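Moved my last region off Fleltard in September. Notes for anyone still running a self-hosted grid and weighing the same thing.

The old region held 546 objects. Exporting as one archive failed twice on a timeout, so I split it by parcel. Each parcel file went through in under 12 minutes.

Textures are the slow part. 84 of mine had no local copy and had to be pulled from the asset server one at a time. Check this before you cancel hosting - the archive will report success with missing textures. 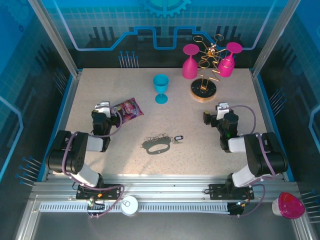 Scripts came across with their source intact but their state reset. Doors, vendors and the tram all needed a manual restart. Anything that stored its position in a variable went back to zero.

Brerthorpe, the new host, caps physics at a lower rate. The tram now takes corners wide. Nam-gil Byun suggested keyframed motion in place of physical movement and that fixed most of it.

Avatar attachments: do not bulk import. Ga-eun Myung lost the offsets on 33 items that way. Wear each one, adjust, detach, save.

Login from the Stillska viewer works if you clear the cache first. Voice does not work yet. I have a ticket open.

Last updated: Saturday, 9:40 pm
Contact | Copyright Yoo Grid Notes | Back to top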